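Progress report, Oct 8, 2023
Two-arm cell, equipment planning, second installment of the Kivstead grant

Hello again! You asked for less about software this time and more about where the money is going, so I've kept the clever bits for the appendix and stuck to the shopping.

Since August we've had both arms running on the cube pickup task, and most of what I've learned is about what we still need to buy. The big ticket is grippers. The ones we have do fine on simple shapes, but I'd like a spare pair on the shelf before we start the longer runs (a broken finger costs us a week of waiting, and I hate that week). Zellard quoted $500 per set of replacement fingers and linkages, and I've put two sets in the plan.

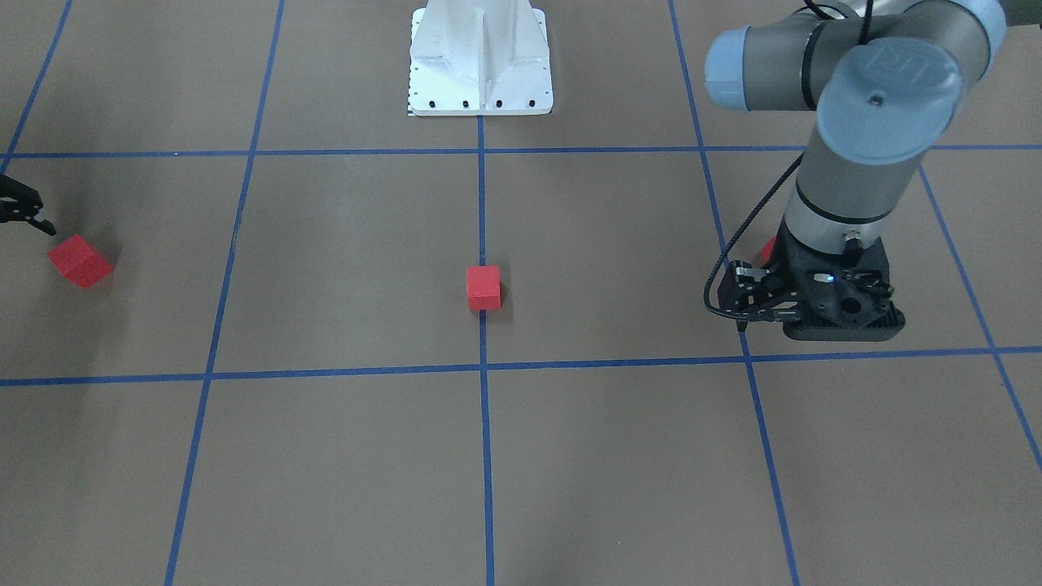 Nic Aodha wrote back on the draft budget that two sets looked generous for a task this gentle, and wondered if one set plus a repair kit would get us through to the final report. Fair point, and I went back and forth on it! My worry is that both arms use the same gripper, so one bad afternoon could eat the only spare. I'd still like the two, but if you want to trim something, trim there first and I'll order the second set later.

Next up is the floor of the cell. We got by with paper and tape, and I'm in no hurry to swap it for a printed mat at $200 from Alcombe, though the mat is in the plan as an optional line. Paper is cheap and easy to change when we rethink the layout, which we do a lot.
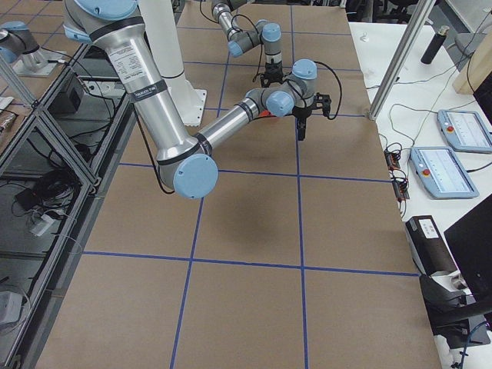
Furniture and cable management is the line I underestimated, and I'd like to move some of the travel money into it. I budgeted for arms and forgot that everything around the arms needs a home too. The two teach pendants live on the white side table with cables running across it, and there's another tangle behind the clear panels on the other side. Wall brackets for the pendants and a few lengths of cable duct would sort most of it. I'm getting prices now and will send them over as soon as I have them.

So, from you I need a yes or no on the second gripper set, and your okay on moving the travel money. The mat can wait until the next report.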